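In Defense of the Big Floor Cushion

By Kęstutis Hunt
Nov 23, 2022

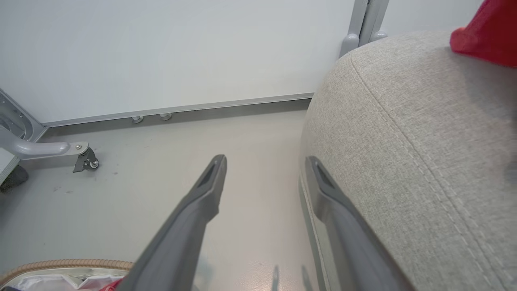 Does a small apartment need a sofa? Most small apartments can do very well without one, if there is a large, firm cushion on the floor and a clean wall to put it against.

I came to this opinion slowly. For many years I believed that a home begins with a sofa. My parents bought theirs before they bought a table, and we ate from our knees for one whole winter. When I moved to my present apartment, I also went to the store in the first week and sat on many sofas. The one I liked cost 2,000 dollars and it did not go through my door. The seller offered to take off the legs. I measured again at home, and also without the legs it did not go.

So I bought a floor cushion, a Nallinik, in a color that the label called oatmeal. It was meant for one season. I still have it, and I do not look at sofas anymore.

My first argument is about the cover. People choose a cushion by softness, and they forget that they will live mostly with the fabric. I recommend a light woven cloth with a little speckle in it, beige or gray. A perfectly flat color shows every crumb and every hair. A speckled cloth is more forgiving, and you can wait until Saturday with the brush. Look also at the seam. On a round cushion the seam carries a lot of the work, and a raised one with good stitching keeps the shape when the filling becomes tired. My first cushion, a cheap one from student years, had a weak seam, and I was finding the small white balls behind the radiator until I moved out.

My second argument is that a cushion lets you clean. Under a sofa there is a country which you visit two times in a year. A cushion you push away with the foot, you pass the mop, and you push it back. I use Clener for spots on the fabric, diluted more than the bottle says, and I try it first on the side that meets the floor. If you have a white wall, leave a hand's width between it and the cushion. I did not do this in the beginning, and I had to paint.

Now I must be fair to the other side. My friends with bad knees do not love my cushion. To sit down is easy and to stand up is a project. My aunt refuses it completely, and for her I keep a normal chair with arms. Guests who come in office clothes are also not happy, and I understand them. If you have many such visitors, buy the sofa.

There is also the question of how it looks. A large pale cushion alone can look like something that was delivered and not unpacked. I think it needs one strong color near it, and only one. A bright red piece is enough, a small pillow or a folded blanket. I tried once with four different pillows, and the corner started to look like a market stall.

In the evening I take a book and go down to the floor, and I stay there longer than I planned. My back does not complain if I change sides. The money for the sofa went to a better mattress and to a lamp, and the door of the apartment I did not have to touch.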